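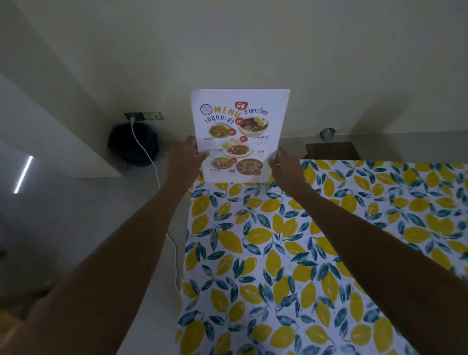

Dinner off a takeout menu, made at home

We had a long stretch where the answer to "what's for dinner" was a phone call. Nothing wrong with that, but I added up one month of it in November and got $226, and that was without the tips. So I started treating the Thai menu in my kitchen drawer as a recipe list. If we were going to crave noodles anyway, I might as well learn to make the noodles!

These are my notes after a good few months of doing it. I'm not Thai and I didn't grow up with this food, so take all of it as one home cook's shortcuts. A real Thai grandmother would have things to say about my pantry.

Start with the dish you already order

Don't start with the most impressive thing. Start with the one you get every single time, because you know exactly what it should taste like and you'll know right away when it's off. For me it was stir-fried noodles with greens. I made them every week until they were good, and the first few were bad. Gluey, gray, one big clump. (My family ate them anyway, with a lot of hot sauce.)

Once I had that one down I moved on to rice with a fried egg and something brown and garlicky next to it, and only then did I try a broth. Most of the bottles you buy for the first dish carry over to the next, so it gets cheaper as you go.

If you can't read the menu

Some of my favorite menus are all in Thai, and the pictures only get you so far. A few things that help:

Use a translation app on your phone, the kind that works through the camera, and do it in daylight. Glossy paper under a ceiling light throws glare right across the words. Hold the sheet upright by the bottom edge and tilt it until the shine goes away.

Do the headings first. "อาหารไทย" just means Thai food, and "เมนูแนะนำ" is recommended menu, so whatever comes under that second one is what the kitchen wants you to order. That's a pretty good shopping list right there.

Write the English name next to each dish in pencil the first time you look it up. I used to look up the same soup over and over.

Tiny captions are hopeless with a phone held far away. Take a picture up close, then zoom in on the picture.

Noodles that don't clump

Soak dried rice noodles in room temperature water, not boiling. They should bend easily but still feel a little too firm when you bite one. They finish in the pan. If they're soft enough to eat when they come out of the bowl, they'll be mush by the time you serve them.

Drain them well and cut through the pile a couple of times with kitchen scissors. Long noodles wrap around the spatula and drag everything else out of the pan with them.

Two portions at a time, max. I know, I know, it's annoying when there are four of you. But a home burner can't keep up with a full pan and you end up steaming everything. I do two rounds and put the first one in a warm oven.

Stems before leaves. If you're using Chinese broccoli or regular broccoli or whatever's in the drawer, the thick parts go in with the garlic and the leafy parts go in at the very end. 90 seconds is plenty for the leaves.

Mix the sauce before you turn on the stove. All of it, in one cup, stirred. You won't have time to measure once the pan is hot, and reaching for a sticky oyster sauce bottle with one hand while the garlic burns is how I lost a whole dinner.

The fried egg

You want crispy brown edges and a runny middle, and for that you need more oil than feels right. I use a small pan so a couple of tablespoons actually gives me some depth. Get it hot, crack the egg in low, stand back, and spoon the hot oil over the white. It goes fast. Drain it on a paper towel and put it straight on the rice.

Wear an apron with some coverage. I have one good shirt that is now my egg shirt.

Halved eggs for soup

I keep boiled eggs in the fridge for these. Peel them, drop them in whatever dark broth you've got going, and leave them on low while you do the rest. They pick up color and flavor from the outside in. Halve them right before serving - a wet knife gives you a cleaner cut, and wiping it between eggs keeps the yolk from smearing all over the white.

Broth freezes beautifully, by the way. I freeze mine in muffin cups, pop the pucks out, and keep them in a bag. Two pucks plus water is one bowl.

The bottles

Fish sauce, oyster sauce, light soy, dark soy, white vinegar, palm sugar. That's my whole shelf. I held off on buying anything else until I had finished at least one of those, and it kept me from ending up with a door full of things I'd used once.

Fish sauce gets crusty around the cap. Rinse the cap under hot water every so often and dry it before you screw it back on. Store the bottles on a small tray with a rim, because one of them will drip. I have a cheap Werkau tray with a raised edge and it goes straight in the dishwasher when it gets sticky.

Palm sugar goes hard as a rock. Grate what you need on the coarse side of a box grater, or give it 5 seconds at a time in the microwave until it gives. Don't walk away from it!

Chilies: freeze them whole. They slice easily straight from the freezer, and you'll never throw out a slimy bag of them again. Wear gloves, or at least don't rub your eyes afterward. I still forget.

Keep the table simple, and protect the cloth

I like a real tablecloth even for a plain supper. It makes a bowl of noodles feel like going out. But this food stains. Chili oil is the worst, then turmeric, then dark soy.

A busy print hides a lot. White with a good loud pattern on it is much more forgiving than plain white, and a lemon print in particular is kind to yellow stains (ask me how I know).

For chili oil, don't rub. Lay a paper towel on it to lift what you can, then cover the spot with cornstarch and leave it until after dinner. Brush it off, work in a drop of dish soap, and wash the cloth on the warmest setting the label allows. Check it before it goes in the dryer. Heat sets whatever is left, and after that you may as well call it part of the pattern.

For soy sauce, cold water from the back of the fabric, right away, then soap.

For turmeric, soap and then sunshine. I hang the cloth outside on the line for an afternoon and the yellow fades a surprising amount. My friends swear by a Fatmont stain bar for it. I've tried it, it's fine, but the sun is free.

Put the soup bowls on saucers. It sounds fussy and it saves you half the laundry.

Storing paper menus

Mine used to live in a heap with the rubber bands and the dead batteries. Now they're in a thin binder with clear sleeves, one menu to a sleeve, and the binder stands up next to the cookbooks. A sleeve wipes clean, so you can have the menu out while you cook and not worry about splatters.

If a menu has gotten curled, slide it under a heavy cutting board overnight with a sheet of plain paper on each side. Don't iron it. The coating on some of them melts and you'll be scraping orange ink off your iron. Yes, I did that.

I also put a sticky note on the outside of each sleeve with what we've made from it and what still needs work. The one for our favorite place in Heradthorpe says "less sugar, more lime" next to nearly everything.

And go through the binder once or twice a year. Prices change and places close, and there's no sense keeping a phone number that doesn't ring anywhere.

When you do order in

We still do! I haven't given it up, I just don't do it on autopilot. When we order, I get the things I can't be bothered with at home, which is mostly anything deep fried, and I make the rice myself. Rice is the easiest part to make and it's nicer fresh.

Save the little tubs with lids. They're perfect for leftover sauce, and a spoonful of stir-fry sauce from the night before is a great head start on lunch. Label them, though. Fish sauce and cold tea look identical in a small tub.

Leftover noodles reheat better in a pan than in the microwave. A splash of water, lid on for a minute, lid off, then a quick toss. If they've really dried out, crack an egg in there and call it a new dish.

Next on my list is the spicy reddish salad kind of thing with lime, which I've tried once in a Tavares mortar that turned out to be much too small. Half of it ended up on the counter. I'll add a section when I've got it figured out.

Last updated May 17, 2021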